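12/30/19

In the workshop by 11, freezing, heater on the blink again. Whole day on the arm. Writing this fast before I forget what we changed. 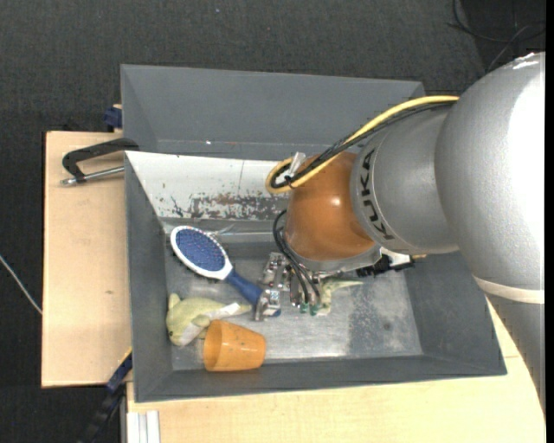

Cables first. The yellow one keeps wanting to climb over the orange joint every time the wrist turns past a certain point, and the black ones go with it. Yaneth says more slack. I say less slack and another tie. We tried hers first (fair enough, her cable) and it was better than mine would have been. Didn't tell her that. Still not happy with the loop, it stands up too proud. Look at it again tomorrow with fresh eyes and a proper bracket.

Then the gripper. Fingers closing fine, opening a bit slow. Took one screw out, cleaned it, put it back, no difference. Took it out again. Lost it. Found it in my cuff after a good while on the floor with the torch.

Clamps on the bins need redoing, I think. If the front bin shifts even a little then all the taught positions are rubbish and we spend an hour wondering why it's grabbing air. Happened twice last week. Nudged it with my hip once today and had to touch everything up again. Want a stop screwed into the table top but Chang-ho won't have holes in it. His table. Fine.

Picking. Kept to the same lot of odds and ends so we can compare with before – hairbrush, orange cup, the plush and so on. Hairbrush by the handle is the one I wanted. Coming straight down over the end of the handle, one finger either side, close, lift. Sounds like nothing. If the angle is off by a hair it just rolls the brush over and pushes it along the bin. Lowered the approach speed, then the last bit again, then the last bit of the last bit. 15 goes at it before lunch, wrote them all in the orange notebook, some good some awful. Not adding them up tonight.

The cup is a pain. On its side it rolls. Yaneth wants to go for the rim, I want the base, we argued about it over soup and neither of us won. Plush is easy, anything grabs the plush, you could pick it up with a pair of barbecue tongs. Don't want to count it as a sucess really but Chang-ho says a pick is a pick.

The shiny patches on the bin floor are still upsetting the vision side. It sees an edge where there's only a reflection. Chang-ho's answer was to turn off the strip light, which helped, and then we couldn't see what we were doing. Matt spray? Or line it with something. A bit of old lino would do if it lay flat. Ask at Prustov, they had offcuts by the door in December when I went for the bolts. Well, it's still December. Earlier in the month I mean.

Program crashed after lunch. Line 615, again. Same line as before Christmas, and I'd sworn I fixed it. I had fixed it, on the other laptop. Copied it over. Ran. Then the wait of 2000 ms I'd put in as a test was still in there so the arm just sat over the bin thinking about life every single cycle and I spent ages blaming the gripper. Took it out. Much quicker, obviously.

Note to self – ONE laptop. Or learn to use the shared folder like a grown up.

Chang-ho rang Giraldo re the second set of fingers. Not ready. New year now. They did say they'd do the longer ones at the same price, which is good, as the short ones won't get down into the corners. Asked him to ask about rubber pads too and he forgot. Will email.

The name. Still don't have one. Yaneth has been calling it Kasus all week and it's sticking. Chang-ho wanted Lumira, sounds like a face cream. I don't mind so long as we stop calling it "it" in the notes, becuase half of last month's I can't tell if I mean the arm or the bin or the heater.

Stopped late. Yaneth wanted one more go at the cup, so one more, then three more. Parked the arm, power off, keys on the hook. Hands stink of cleaner. Forgot to eat the sandwich, it's still in my coat.

Tomorrow:
cable bracket
clamps, both bins, tighten and mark with pen
email Giraldo, rubber pads
lino
try cup from the base, without Yaneth watching
take heater apart or buy another
back up the notebook, photos of the pages at least

Mum rang while I was locking up, didn't hear it. Ring her before ten. Bed.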